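Robots in the Records Office: Questions From Staff
Starnon Office Services
Last updated 12/24/20

These are the questions staff have sent in since the robots came to the records office in May. Ifor Cadwaladr in Facilities keeps this page. If your question is missing, send it to him or leave a note at the front desk.

What do the robots do?
They handle file boxes: taking them out of cabinets, putting them back and moving them between the records office and the scanning desk. They do not open a box, read what is in it or decide where it should be filed. The records clerks still do all of that.

Which cabinets are included?
The wooden floor cabinets on the Chiriac and Trorkison accounts. The tall shelving along the corridor is still worked by hand, and so is anything kept under lock. 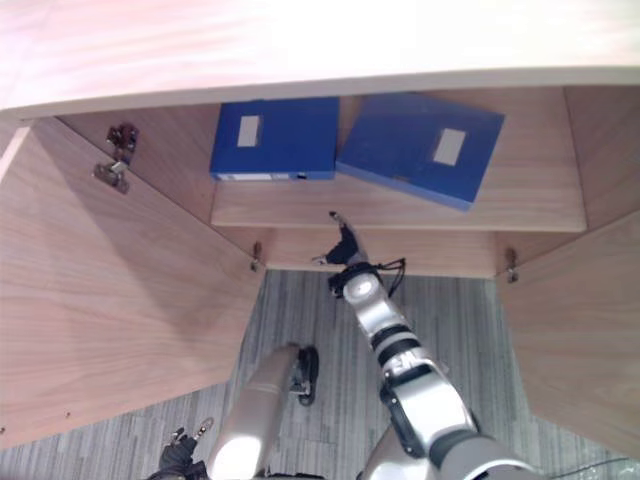

Low shelves were chosen first. Most of the complaints about sore knees and backs in the last staff survey came from people who spent their mornings in front of them.

Do I have to leave boxes a certain way?
Lay them flat with the label up and the spine facing out. They don't need to be perfectly straight. Don't stack loose folders on top of a box, and don't put anything in front of it. Leave the cabinet doors clear so they can open all the way.

Is anyone losing their job?
No positions have been cut in records. Two clerks moved to the scanning desk at their own request, and one opening left by a retirement was filled as a request coordinator. Hefin Prothero manages both teams and can tell you what the coordinator job involves.

Has my job description changed?
If you are a records clerk, yes. Fetching and returning boxes was listed as a main duty and is now listed as backup. Checking requests, correcting labels and watching the queue have been added. Pay grades are the same. You should have received the new wording from Hefin. Read it before you sign, and ask for a meeting if something in it doesn't match what you do.

How long is the training?
The basic session is 90 minutes and is done on paid time. It covers the Jokeo request screen, the stop button and what to do when a box is in the wrong place. Clerks who will supervise a shift take a second session of the same length.

Can I walk through while they are working?
Use the marked path by the windows. If you need to get to a cabinet, press pause on the wall panel and wait for the light to turn amber. Please don't step between two robots. 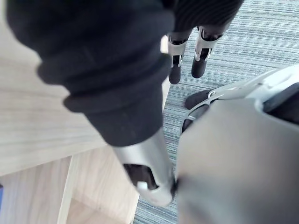 On the carpet beside the wooden furniture in the records office.

What if I need a file right away?
Mark the request urgent and it goes to the top of the queue. Allow 15 minutes. If you can't wait, a clerk can pause the work and get the box for you.

Who is responsible if a box is misplaced?
The shift supervisor logs it and the team looks for it together. A misplaced box is not recorded against any one clerk unless the request itself was entered wrong.

Are we being measured against the robots?
No. The system counts requests for the whole office. It does not keep a figure for each person, and Hefin has agreed that it won't be used in reviews.

Will other departments get them?
Mail and Supplies have asked. Nothing has been scheduled.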